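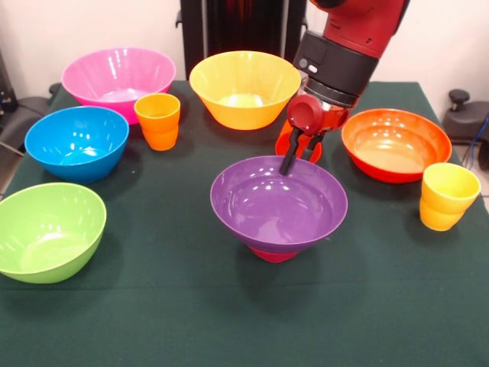
Plastic bowls, and why I can't stop buying them

Posted in: Home & Table | Print this | E-mail this to a friend

Search this blog... Go

I've been meaning to write about my coloured plastic for ages, and a grey February afternoon with a pot of tea seemed as good a time as any. It began with a set of six bowls from Zarei, the little shop past the station, when the children were small and everything made of china was living on borrowed time. Then came the cups, then the plates, and now there's a whole cupboard of it – purple, orange, blue, yellow, and more pink than I ever meant to own.

What I love most is how they look on a dark green cloth. My friend Linnea Ekström put me on to that. She used to lay white cloths for everything, and then one summer she brought out a green one for a party and all those cheap bright dishes looked like sweets in a jar! I went home and bought two and a half metres of the stuff the very next week.

I never match them. A purple bowl will sit quite happily near a yellow one, and the big plates can go wherever there's room (guests move them anyway). Mine get stacked by size afterwards, although the tall cups never want to go inside anything and end up on a shelf of their own. 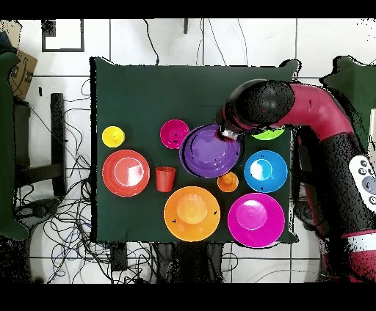 Plates, bowls and a red cup on the green cloth.

Bahman Ghorbani asked in the comments whether the colours fade. My oldest bowls have gone a bit dull inside, but I wash them by hand and they've years left in them yet. I'm still looking for a lime green jug, if anyone spots one.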